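Otell Noodle Notes

A plain-text data set of regional noodle and dumpling dishes. Maintained by Branwen Maddocks and Tatsuya Takeda.

Contents: 799 records, one dish per line, tab-separated. Fields are dish, region, wrapper, filling, broth and seating.
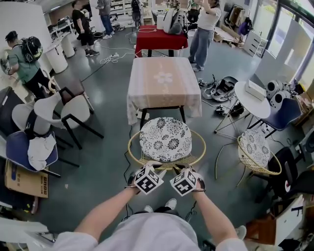 The seating field records how a dish is usually eaten: counter, floor, table or standing. Use "table" for any seat drawn up to a table, including a round cushioned one next to a square table with a lace cloth. Leave it blank for takeout.

Spelling follows the menu — variants go in aliases.txt. Prices are not included.

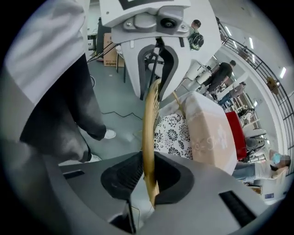 Duplicate names are kept when the regions differ. 70 records have no broth value, mostly dry noodles.

Last update: Feb 29, 2024. Send corrections to Branwen.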